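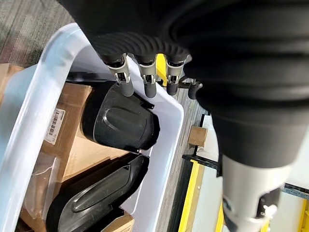
Skavent data collection group
Minutes of the regular meeting
Meltadlow building, upstairs room, 2:00 p.m.

Present: operators from both shifts, the labeling desk, the training team, floor lead (chair). The hardware team joined by phone for item 3.

1. Minutes of the last meeting

Accepted with one correction. The item on glove sizes should have said the order was placed, not received. It has now been received.

2. Episode count

The labeling desk reported 2,619 episodes recorded for the bin and shelf tasks as of the July cutoff. Of these, 2,476 passed review and have gone to the training team. Most of the rejected ones were stopped early by the operator or had a gap in one of the camera streams. A smaller group had the wrong task text attached. Those can be fixed and sent through review again, and the labeling desk will do that before touching new material.

The goal for this phase stays at 3,000 accepted episodes. One operator asked that the count on the wall screen show accepted episodes only. Agreed. 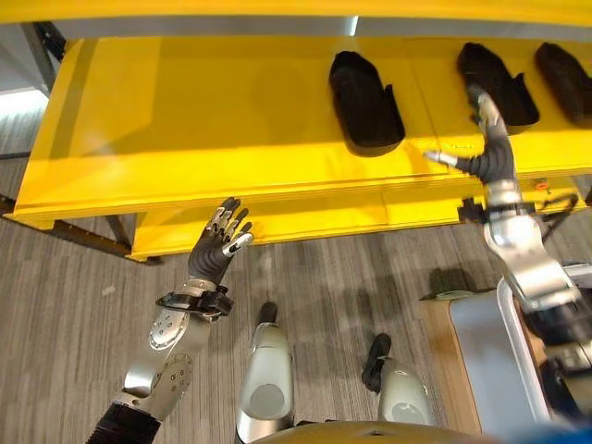
Does a failed grasp have to be thrown out?
Keep it if the operator recovers and finishes the task. The training team wants those episodes and asks that they be tagged "retry" at the time of recording.

The chair noted that the two shifts have been handling this differently. The evening shift has been deleting retries and starting over. From now on both shifts keep them. The instruction sheet will be changed to match.

3. Hands and wrist cameras

Hardware said the fingertips on the right hand are wearing faster than on the left. Replacement tips are in the Jellar cabinet, second drawer. Operators should look at the tips before each session and write down any change in the session log, including which finger.

There was some discussion of wrist camera focus. Objects right up against the fingers come out blurred, and the labeling desk has trouble marking the moment of contact. Hardware does not want to change the lens in the middle of a phase. Labelers will mark contact from the head camera where it can be seen and leave the field blank where it can't – no guessing.

The training team asked for more close approaches to bin rims and the edges of clear plastic, where the current model stops short. Day shift will record a block of these. 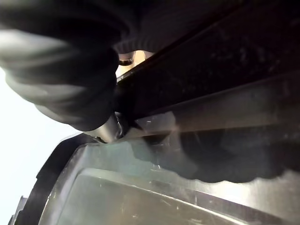
Skavent Data Collection Minutes, page 2

4. Shelf layouts

Training reported that the model does well when the black parts are spaced evenly along the yellow shelf and poorly when one is turned or sits near the end. Too many of the accepted episodes start from the same neat row. The labeling desk has written 17 new starting layouts, with parts at different angles and some places left open. Operators will draw one from the stack at the start of each block and enter its number in the log.

An operator asked whether the bins should also be moved. Yes, within reach of the arm, and the contents should be mixed between blocks. Cardboard and plastic bags may stay in the bins. Loose tape should come out.

The feet marks on the carpet were raised again. Training would like the robot's standing position to vary a little. The floor lead would like to keep it away from the shelf legs. Left open until the next meeting.

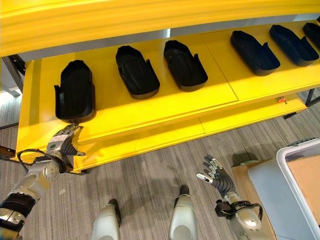
Photo: Skavent data collection group

5. Yakubu export

The Yakubu export tool still drops the last second of long episodes. A fix is being tested on copies. Until it is in place, operators should hold still for a moment after the task is done before ending the recording.

6. Schedule

There will be no recording on Sunday while the network switch is replaced. Anyone with episodes still on the local drives should upload them before then.

7. Action items

Labeling desk: correct the task text on rejected episodes, change the wall screen.
Floor lead: update the instruction sheet on retries, print the layout cards.
Day shift: record the rim and clear plastic block.
Hardware: send a part number for fingertips so more can be ordered.
Training team: bring results on the new layouts to the next meeting.

Meeting closed at 3:10 p.m.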